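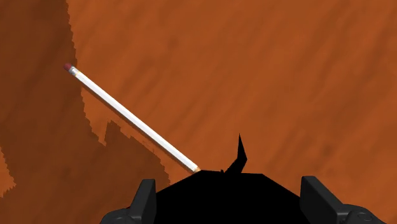 White pencil on the desk

Melirari Court Low restock, anyone in?

solepatrol_36
So the Melirari Court Low is back in the white and gum, and I caved. Third pair! My June pair from the first run already had the toe suede going bald, but the site says they changed supplier. Anyone got theirs yet? Mine are stuck at the Ustham warehouse with no tracking update.

gumsoleguy
Got mine Saturday. Suede feels thicker, laces are still way too short. Went half a size down like always and my pinky toe hates me, so go true to size this time.

tzav_kicks
Disagree on sizing, half down is perfect on me (narrow feet though). What bugs me is the tongue tag. The old one was stitched and this one's glued at the corners. For that money? Come on.

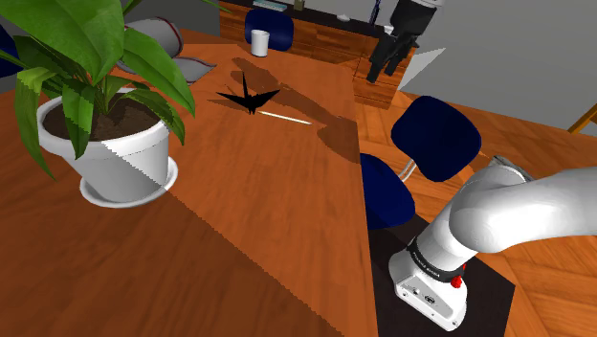
Posted by Iwona Górecki, 16 July 2019

I bought the Fakimness version instead, same gum sole, way cheaper, and I've worn them to work every day for a month. Sole is a bit slappy on tile but I can live with that. Psarras still had most sizes when I looked last night.

gumsoleguy
Fakimness uses that coated leather, it creases like a paper bag. I'd save up for the real pair.

Iwona Górecki
Mine have two small creases and I walk a lot, so I dunno what you're doing in yours lol

solepatrol_36
Is it true this run is only 1,871 pairs? Somebody posted that on the other board.

tzav_kicks
Heard 654 for the store and the rest online, but that was a guy in line, so who knows. The box doesn't have a number on it this time.

solepatrol_36
OK mine just moved, out for delivery tomorrow. Anybody know what length laces to order? The 36 inch ones were too short on my last pair.

gumsoleguy
45. Get the flat ones.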